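Mudlow Bench Rules Kit
From the Tsikata workshop range

Putting a robot arm on a shared table is great fun, and it goes a lot better when everyone at the table works to the same rules! The Mudlow Bench Rules Kit puts those rules where people can see them. It was put together by Ama Kyei and Kobina Opoku while they were setting up the teaching benches at Wimberg, and we love how plain it is.

What you get
3 wipe-clean rule cards (setup, running, stopping)
1 roll of floor tape for marking the reach line
4 table markers for the pick and place spots
1 log pad
8 lockout tags, with ties

The rules on the cards
Mark the full reach of the arm on the floor, gripper included. Measure with the arm stretched out all the way, then add the length of whatever it might be holding.
Keep hands, sleeves and lanyards outside the line whenever the drives are on.
Learn what your arm's status light means before the first run, and write it on the setup card (there's a box for it). Makers don't all use the same colors!
Run every new motion at reduced speed first. Go up only after two clean passes in a row.
Keep the stop button within reach of the person running the arm, and test it at the start of each session.
To reach in for a dropped part, stop the arm, tag it, then reach.
Log every unplanned contact, even a light bump against a bin or a plate.

Please note that the cards sit alongside your own risk assessment and the arm maker's manual. If the manual is stricter than the card, follow the manual. The kit has no electrical parts and does no guarding of its own.

Fit and care
The table markers stick to any smooth, clean top and peel off without a mess. Use dry-erase pens on the cards; permanent ink will ghost. Kobina likes the running card at eye level, Ama likes it flat by the keyboard, and both work fine. Floor tape holds best on sealed concrete or vinyl, and on carpet you'll want the stitched strip, sold separately.

Refill log pads and tags ship from our Grastosstead store. Cards were last revised 30th April, so if yours have the old gray border, write to us and we'll send the new set.

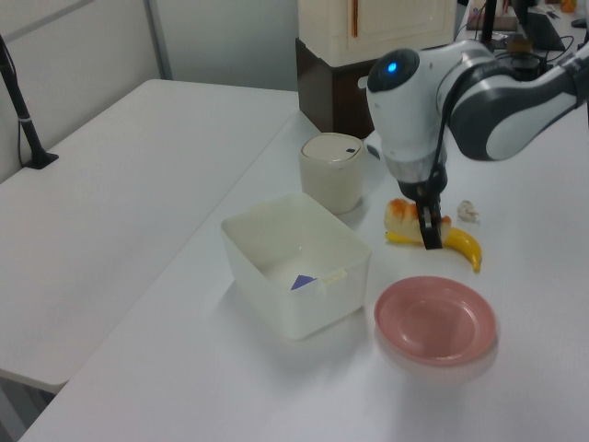

Do we still need the rule cards if our arm is sold as collaborative?
Keep them up. A collaborative arm can still pinch a finger or carry something sharp, so the whole job needs assessing, including the gripper and the part it holds.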